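Dec 9, 2020 — notes for whoever picks this up in January. Ratree is away so ask me (Floor) or Chathurika.

# clarnham-grip

Side by side of two finger sets on the hand-held gripper. Same handle, same camera, same people holding it. Only the fingers change.

- **josik** — the thick angular ones, dark, narrow tips
- **bainbridge** — flat pads, older, softer

## What's in here

1,346 clips, all kept, good and bad. 1,000 are josik, the rest bainbridge. Yes it's lopsided, the bainbridge pads split and we were waiting on a new pair from Clorton.

```
clips/
 josik/
 bainbridge/
labels.csv
calib/
notes_wanpen.txt
```

`labels.csv` has one row per clip: clip name, finger set, person, object, result, comment. Result is `held`, `slipped`, `missed` or `odd`. Read the comment if it says `odd`, most of them are two objects picked up at once.

## How we ran it

Start each clip with the fingers wide open, nothing between them. Hold still for a moment, then go in. Clips without the open pose at the start are marked `noopen` in the comment, the width script can't find its zero on those so skip them.

Objects came from a list of 10. Ekkachai did most of the josik clips, Wanpen most of the bainbridge. So careful if you compare slip rates — you may just be comparing Ekkachai and Wanpen. Chathurika did a few of both, filter on her if you want something fairer, but it's a small pile.

## Known problems

- Width reading drifts over a long session. Recalibrate every 8 clips, we did not always do this.
- Dark fingers plus shadow on a pale surface: the finger mask leaks into the shadow. Turning the threshold down helps a bit but then it eats the tips.
- Josik tips are good on thin things, poor on anything round. Round stuff rolls out sideways.
- Bainbridge holds round stuff better but you can't see past the pads, so closing is half guesswork.
- Some comments are in Ratree's shorthand. `fs` = finger slip, `hs` = hand shook. Dont know what `kk` is, will ask.
- Left and right are as the camera sees them, everywhere. The old sheet had it the other way round, ignore the old sheet.

## Running the scripts

```
python width.py --set josik
python mask.py --set josik --thr low
```

`width.py` wants `calib/` next to it or it fails with a useless mesage. Leave `--thr` on low for josik. For bainbridge the default is fine.

## To do

- [ ] more bainbridge clips once the pads turn up
- [ ] Ekkachai and Wanpen to swap sets
- [x] rename result column
- [ ] check the `odd` ones again
- [ ] decide if we keep the second camera setting, I'd drop it

## Open pose

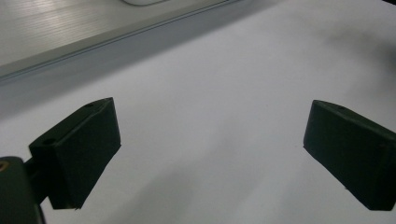 *josik set, open, nothing held*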